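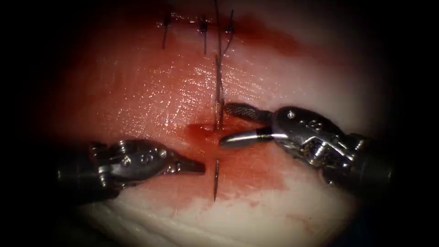 The hospital in Rurnow should publish its prices, and it should do so before the new wing opens in November. I have lived in Vivstead for 22 years and I have never been able to find out what a routine operation costs before having one.

Last spring I asked for the price of a hernia repair. I made two phone calls and got two different answers. A month later the bill arrived with 124 separate lines on it, most of them codes.

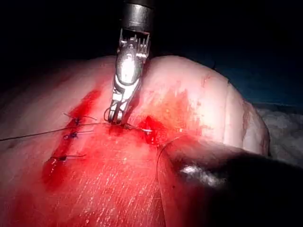

The usual defense is that every patient is different. That is true, and a mechanic could say the same about cars. He still gives me an estimate, and he calls if it changes. A range would be enough – a low figure, a high figure and a note on what moves the bill from one to the other.

The clinic in Wako already posts a list like this by the front desk. It is one page long. People read it while they wait, and some of them ask questions. I would like Rurnow to copy it.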